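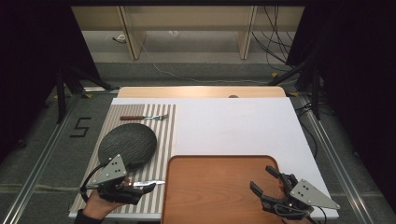
Setting a table is one of the first chores most of us were ever trusted with, and Tülin Baysal has spent the better part of a year thinking about it harder than any parent ever did. She leads the planning software team at Kotian, a small robotics company that occupies the upper floor of a former piano warehouse in Clondoston, and when I arrived on a Friday morning in July she was arguing, very cheerfully, about the word "beside."

"A knife goes beside the plate," she told me, pulling out a chair with her foot because both hands were full of coffee. "Fine. How far beside? Straight with the plate or straight with the mat? If the mat is crooked, who wins?"

The person on the other end of this argument was Declan Cropper, who writes the perception code and believes the mat should win. Baysal believes in the plate. They have been going back and forth since spring, and the software, which is called Mordale, currently lets you choose.

Mordale is the part of the system that decides what ought to happen next. It looks at what the cameras have found on the table, compares that with a description of how the table should end up, and works out a series of moves to get from one to the other. Underneath it sits a second program, Stasis, which handles control: how quickly the fingers close, how hard they press, what to do when a fork handle rolls a little as it's picked up. The two programs talk to each other constantly, and a good deal of the team's week goes into what they say.

What surprised me (I had come expecting to write about arms and motors) was how much of it begins with people. The movements that Stasis learns from are performed by hand. A person takes a gripper in each fist, the same black two-fingered kind a robot would wear, and simply does the job, placing the knife on the striped mat or lifting a fork out of a tray. Each gripper has a plate of black dots riding on top of it, and cameras follow the dots, so that the software can recover where the fingers were and which way they pointed through the whole motion.

I was allowed to try, and I was terrible! Your wrists want to do what wrists have always done, and the fingers at the end are a few inches farther away than your brain expects. I got a fork to the top of the mat on my fourth go, and it was pointing at me. Narayanan Menon, who runs the recordings and has the patience of a piano teacher, told me kindly that he'd keep it anyway.

He meant it, too. Menon used to throw out the clumsy takes. These days he tags them, and the tagging tool is the piece of software he is proudest of, although it has no name and looks like something from an old tax office. It lays each recording along a timeline and marks the moments when the fingers open and close, when an object starts moving, and when it stops. If somebody shifts their grip halfway across the mat, the tool draws a little yellow notch. Menon went through 138 recordings with me standing behind him, or rather he went through them and I lost track somewhere after lunch, and he could tell who had made most of them from the notches alone.

Three of those were set aside for poor tracking, leaving 135 for the next round of training. The tracking is Cropper's department, and he was more than happy to explain the trouble to me, with a dinner plate in one hand. Dark plates with a rough finish are awkward for him, and so is bare metal, which picks up whatever the ceiling lights are doing. A knife blade may look bright from one camera and nearly vanish from another. His code used to pick the answer it liked best and report it with great confidence. Now it passes along its doubts, and Mordale has been taught to listen to them: if the position of the blade is too uncertain, the planner can ask for another look before it commits to a grasp.

That second look costs time, and time is what Jordan Horrocks worries about. Horrocks came to Kotian from a company that made elevator controllers, and he talks about waiting the way other people talk about the weather. He showed me a plan in which Mordale had asked for a second look 4 times before touching a single fork. "Very polite," he said. "Dinner's cold." His fix, which he was testing that afternoon, lets Stasis start the arm moving toward the general neighborhood of the fork while the cameras are still making up their minds.

It worked on the first run and not on the second. On the second, the arm set off, the estimate changed, and the new plan wanted to approach from the other side of the tray. Horrocks pulled up the log, Baysal pulled up a chair, and within a minute they were reading timestamps aloud to each other. Belmiro Cunha, who looks after the simulator, wandered over with half a sandwich and pointed out that the tray in his model still had square corners.

He went off to round them. When I left, a little after five, Baysal and Cropper were back at the whiteboard with a drawing of a crooked placemat between them, and she was asking him what his mother did about napkins.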